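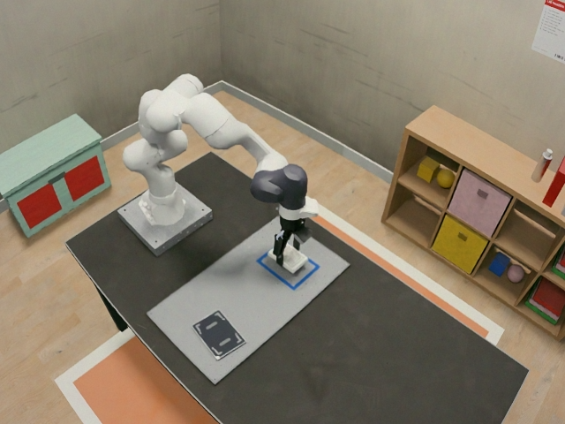 Rechercher dans le magazine OK

Apprendre à poser une plaque sans toucher une vraie paillasse

Chez Clilitz, à Flestcombe, l'équipe de Munther Majali entraîne ses robots de laboratoire en simulation. La tâche tient en une ligne : saisir une microplaque à 96 puits et la transférer d'un emplacement à un autre. La méthode, baptisée Ghanem, part de 70 démonstrations téléopérées, puis fait varier le décor, l'éclairage et la position de départ.
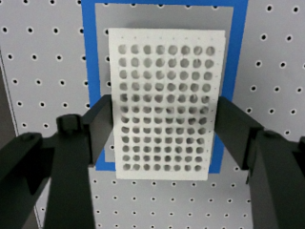 Le point délicat reste la prise. Les doigts doivent serrer les longs côtés de la plaque sans la faire pivoter, et un écart de quelques degrés suffit à manquer la dépose. Sur 1353 essais simulés, la version de février échoue 41 fois. « La plupart des échecs viennent de l'angle d'approche », indique Munther Majali. Le passage au bras réel n'a pas commencé.

Nous utilisons des cookies pour mesurer l'audience. Accepter Refuser

Commentaires (3)

Vikiden : Les puits sont vides ou remplis dans le simulateur ? Avec du liquide, ce serait une autre affaire.

labo_sud : 41 échecs, c'est encore trop pour nos échantillons.

Maud R. : Le code sera-t-il publié ?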